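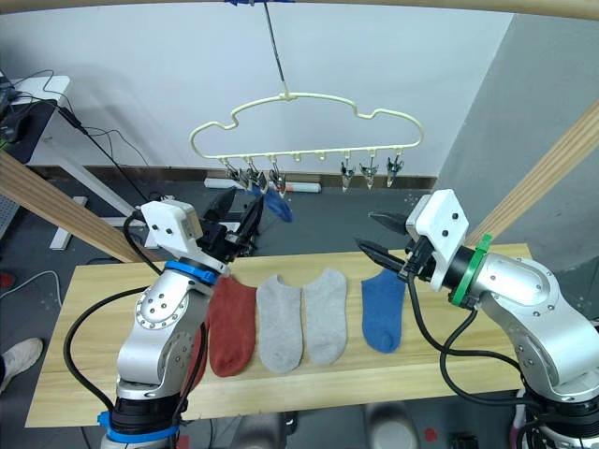
Notebook, August, morning session

Tags: Grippers / Bimanual / Cloth handling
2 comments · 3 shares

Continuing the comparison of the two finger sets on the sock task. The arms and the hanger are the same as last time, only the fingers and the closing force change. I write down the settings first, because in July I did not, and afterwards I could not tell which run belonged to which file.

Left arm (blue rings): Wostel fingers, the long ones, closing force at the middle setting.
Right arm (green ring): Undden fingers, a little narrower at the tip, same setting.
Controller: the Villanueva box for both arms, old firmware. I did not want to change two things in one day.

The task is the usual one. A sock must be taken from the table, lifted to the hanger and put in a clip. One arm must open the clip and the other must bring the cloth. It sounds simple, but the clip is the difficult half. The spring is strong for its size and the hanger swings on its rod whenever something touches it.

First impressions with the Wostel fingers. They pick up flat cloth well if they come down almost vertical and close slowly. If they come with an angle, one finger slides on the wood and pushes the sock away before the other finger arrives. I reduced the approach speed from 302 to 300 in the script only by a typing mistake, and I leave it so, the difference is nothing.

The Undden fingers are better on the clip. The narrow tip goes behind the lever without hitting the neighbour clip. When I exchange the roles and let the right arm take the cloth, it picks too little material and the sock hangs from one thread of the cuff. I think a bit of rubber on the inner side would help, but then the tip becomes wider and we lose the advantage at the clip. To be discussed.

Note on the hanger: it turns. The rod is fixed at the top with blue tape, and the tape permits a small rotation. After several contacts the bar is no more parallel to the table edge, and the stored clip positions are wrong by the width of a clip. I correct by hand between runs. A second fixing point would be better, or we look for the bar again with the head camera before each approach. The second one costs time in every run but it would also be correct when somebody bumps the frame. 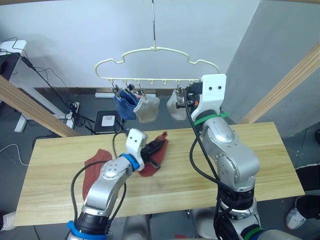
Vol. 3, p. 302

Red sock on the table, left gripper down in the cloth, right gripper up at the end of the bar with a clip. For this division of work the two finger sets are in the right places, and I propose to keep it for the rest of the month.

The crumpled cloth is where I would like a better method. On a flat sock I know where the cuff is. On a crumpled one the left gripper takes any fold it can reach, and the sock goes up with the toe or the heel first. The clip does not care, but for the score sheet we agreed that the cuff must be in the clip, so I must mark such a run as half. Two possibilities:

a) Lift, let it hang, look with the camera, put down again and take the cuff. Slow but safe.
b) Pass it from one gripper to the other in the air. Quicker, but then the right arm must leave its clip, and with the Undden tips I do not trust the grasp.

I will try (a) first.

Cables. The loop on the left arm is too long at the wrist. In the lowest position it comes near to the table and I am afraid that it will pull a sock with it one day. Please do not shorten it with tape, I want to reroute it along the body properly. The right side is bundled better, and I will copy this.

About the Travuvetti controller: the loan unit is on my desk and I have read the manual. It offers force reading on each finger, and the Villanueva does not, we have only the motor current. For cloth this could be useful, the current hardly changes between one layer of sock and nothing at all. I would not start before the comparison of fingers is complete, otherwise we have again a table of results where everything is mixed.

To do:
— second fixing for the rod
— rubber sample on one spare Undden tip, thin
— write the position of the bar into the log at each start
— measure the opening of the clips, they are not all the same, I feel it by hand
— ask if the light socks can be replaced by a stronger colour, the cuff edge is hard to find for the camera on this pale table

If you use the cell after lunch, please leave the closing force where it is and write in this book if you change it. The script for today is in the shared folder under the name of the left fingers, with the ending _slow.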